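Why Does Bath Water Spin Down the Drain?

Fill a bath, get clean, pull the plug. At first not much seems to happen. Then, as the water gets low, a small whirlpool forms over the drain and you may hear a gurgle.

The pull of the Earth, called gravity, makes the water go down. All the water in the tub is heading for one small hole, and it comes from every side. Bath water is almost never perfectly still. You moved it when you climbed out, and you moved it again when you pulled the plug. So it is already turning a little, too slowly for you to notice. 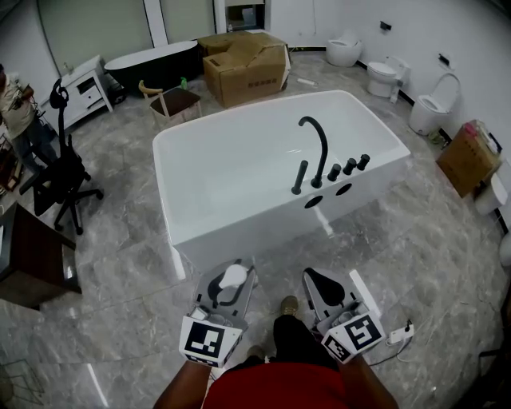 As the turning water gets closer to the drain, it speeds up. A skater does the same thing on ice. With her arms out wide she spins slowly, and when she pulls them in she spins fast. The gurgle comes from air being dragged down the middle of the whirlpool.

Does it always spin the same way?

No. You may have heard that water goes one way in the north of the world and the other way in the south. The Earth's turning does steer very big things, such as hurricanes, which can be 800 miles wide. A bathtub is much too small. The shape of the tub and the way the water was already moving matter far more.

Try it yourself

Fill a sink and stir the water gently to the left. Take out your hand and pull the plug. Which way does it spin? Fill the sink again and stir to the right – then watch the drain.

Words to know

Gravity – the pull that brings things down toward the ground.
Vortex – another word for a whirlpool.

Written by Ginette Lacroix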